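Board index > Home and Garden > Floors and Worktops

Kernberg hardwax oil - is 3 coats really necessary?

plumbline_pete
03/09/2018
Has anyone used the Kernberg oil on maple? I've got a new worktop going in and the tin says three thin coats, sanding at 400 between each. The fitter wants to put one thick coat on and call it done. The brochure promises "lifetime protection", which I take with a large pinch of salt, but I'd like to know whether the extra coats do anything or whether it's a way of selling more tins.

saltmarsh
It's a way of selling more tins. I put two on my beech top in June and it's fine.

oldgreyfox
June to September isn't much of a test, saltmarsh. Come back in five years.

I've oiled a lot of maple and it's an awkward timber. Tight grain, doesn't drink much. A thick coat sits on top and stays tacky, and then you're scraping it off with a card and swearing. So I'd say no to the fitter. But I wouldn't say yes to Kernberg either. Two thin ones, well buffed, then another round the sink where it gets the wear. Has he at least told you what grit he's finishing at?

plumbline_pete
He said 800. That sounded good to me, but I know nothing.

oldgreyfox
Too fine. You're polishing it shut and then wondering why the oil won't go in. Stop well before that.

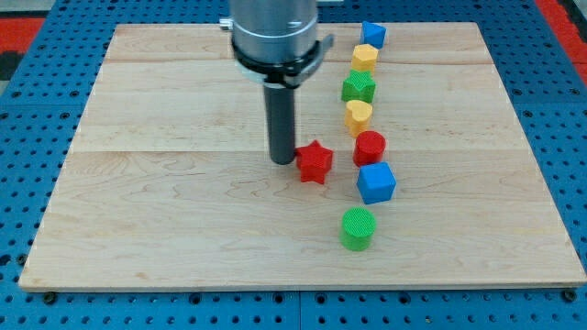 The other thing is colour. Pale maple goes yellow under most oils, whatever the label says about "natural look". Do an offcut first and leave it on a windowsill for a couple of weeks. If the fitter won't leave you an offcut, ask him why.

marrowfat
Disagree about the 800. I go that fine on everything and never had a problem. The surface feels better and crumbs don't stick.

oldgreyfox
What oil, though? And how often do you recoat?

marrowfat
Saketti. Every few months.

oldgreyfox
Well, there you are. If it needed doing every few months I'd call that a problem.

marrowfat
I'd call it maintenance. It takes ten minutes with a rag while the kettle's on.

tilda_b
Saketti and Kernberg smell identical to me and I'd be surprised if there was much between them apart from the tin. I paid £60 for the Kernberg and felt robbed. It did go a long way, I'll give it that, but the red wine ring I got in the first week is still there. "Resists common household spills" my foot.

saltmarsh
How long was the wine on it?

tilda_b
Overnight. But a spill you find straight away is one you wipe up, so what exactly is it resisting?

pillness_kitchens
Hello all, we fit worktops here in Pillness and use Kernberg on nearly all of them. Applied properly it's an excellent product. Most complaints we see come from people who haven't let it cure. Give it the full time before you put anything wet on it and you won't have trouble. Happy to quote if the original poster is local.

oldgreyfox
I wondered how long that would take. Do you get a trade discount on it?

pillness_kitchens
We buy it at trade price like any other fitter. It doesn't change what I said about curing.

tilda_b
Mine had a fortnight before I put so much as a mug on it.

plumbline_pete
Not local, thanks. Is there any independent test of these oils anywhere? All I can find is the makers' own pages and a blog with a discount code at the bottom.

kettle_on
There used to be a long comparison by a chap called Kramer on the old woodworking board, with water, vinegar and coffee left on sample pieces. I remember plain Danish oil coming out far better than its price would suggest. The board's gone now and I never saved it, so you've only got my memory to go on.

saltmarsh
Kramer sold Danish oil, didn't he?

kettle_on
Did he? I thought he made stools.

oldgreyfox
Both, I think - the stools came first. I'd still trust his coffee rings over a brochure.

plumbline_pete
Right. I've told the fitter no thick coat and he's sulking. He's leaving me two offcuts, so I'll do one with Kernberg and the other with cheap Danish oil and put coffee on both. Tilda, I'll do wine as well.

tilda_b
Leave it overnight, mind. No cheating.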